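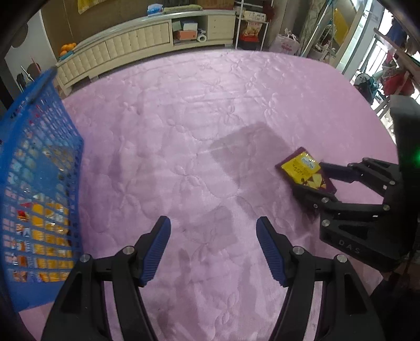
Pink quilted bedspread, with snacks in a blue mesh basket.

Walking the Onham Ridge: an interview with the route manager

Tuesday, September 8, 2020

The Onham Ridge Trail runs 17 miles from the old rail depot in Onham to the reservoir below Pudberg. It is divided into 12 sections, each with a posted start and end, and most walkers spread it over two days with a night in Pudberg or at one of the farm stays near the halfway point. The trail has been remeasured this year and new maps are due in December. We spoke by phone with the route manager, who has held the job since the trail was first signed and who asked to be identified by title only.

The first question was why a finished trail needed measuring again.

"The old figures came from a measuring wheel," the route manager said. "A wheel is fine on pavement. On loose rock it skips, and on wet grass it drags. You end up with a number for each section, and the error isn't the same from one section to the next. The total was close. Section four was well out."

The new survey was made on foot with a satellite receiver mounted on a backpack pole. Each section was walked in both directions on different days, and the two tracks were compared. Where they disagreed by more than a few yards, the section was walked again. The worst disagreement was in the cut below the Van Dijk quarry, where rock walls on both sides block a good part of the sky.

"In the cut we gave up on the receiver and used a tape," the route manager said. "Two people, a steel tape, and pins. It took most of a day. I would trust that stretch over anything else on the map."

Elevation was handled separately. Satellite height readings are less reliable than horizontal position, and the old map relied on contour lines traced from a sheet that predated the reservoir. The survey used a barometric altimeter, reset at known benchmarks at the depot, at the quarry gate, and at the dam. The high point of the trail, a bare shoulder with a survey mark set in concrete, now appears at 1,687 feet. The earlier map rounded it to the nearest contour.

"People write to us about the high point more than about anything else on the route," the route manager said. "They have a watch that says something different. The watch is reading air pressure, and the pressure moved while they were eating lunch. Set it at the depot, set it again at the quarry gate, and it will agree with the sign pretty well."

Track data was cleaned in Urix, the mapping package the trail office has used for several years. The route manager described the process as slow. Stops show up in the raw track as small knots of points, and each knot adds distance that nobody walked. The software can remove them automatically, but on switchbacks it tends to remove real corners as well.

"I turned the filter off for sections seven and eight and did them by hand. Seven has the long set of switchbacks. With the filter on, the line went more or less straight up the hill, which would be a surprise to anyone following it."

The walking times on the signs will change too. The current ones assume a flat rate with an allowance for climbing and nothing for descent. The new ones include an allowance for steep downhill ground, mainly on the drop from the shoulder toward Pudberg. According to the route manager, the old time for that section was the most common complaint from walkers who had arranged to be picked up at the bottom.

"Going down over broken rock takes as long as going up it, for a lot of people. Longer with a pack. The formula we had was written for forest roads."

Asked how the new times were tested, the route manager said that groups of mixed age were sent out with a card and asked to write down the clock time at each post. They were told to stop whenever they normally would. Rest stops longer than five minutes were taken out afterward. The posted time is the middle value, rounded up to the next quarter hour.

The view points are also being reclassified. The old map used a single symbol for all of them. The new one will show the direction of the view and whether it depends on the season. The lookout over the Onham rail yard is open all year. The one at the end of section five is screened by oak from late spring until the leaves drop, and it will be marked as a winter view.

"We had a bench there facing a hedge, basically, for half the year," the route manager said. "The bench is staying. We are just going to say so on the map."

There has been some pressure to cut the trees back. The route manager does not expect that to happen. The slope is steep, the soil is thin, and the roots hold the bank above the path. Two short sections of railing were replaced last winter after a slip farther along, on ground that had been cleared years before.

On overnight stays, the trail office keeps a list but does not inspect or rate the rooms. To be listed, a host has to be within a mile of the route, accept bookings for one night, and allow arrival until dark. Hosts are also asked to have something to eat available for walkers who arrive after the Pudberg store has closed. Drying space for boots is recommended.

"One night is the sticking point," the route manager said. "Plenty of places want two. I understand the reasons, it's the same laundry either way. But a walker on a linear route is gone in the morning, and a two-night minimum is no use to them."

Water is the other gap. There is a tap at the depot and another at the dam, with no treated supply between them. A spring on section six appears on some online maps as a drinking source. It has failed testing twice and the new map will leave it off. Walkers should carry enough for the full distance to their stop.

The paper map will be printed at a larger scale than the present one, on two sides, with the join at the quarry gate. The track file will be available for download at the same time, section by section or complete. The route manager recommends the complete file, on the grounds that sections loaded separately sometimes appear in the wrong order on older handsets.

The existing signs will stay up until the replacements have been delivered. For a few weeks some of the posts will disagree with the map.

"Go with the map," the route manager said. "Except at post nine, where the arrow is right and has always been right. People turn left there for the view and end up in the quarry parking lot."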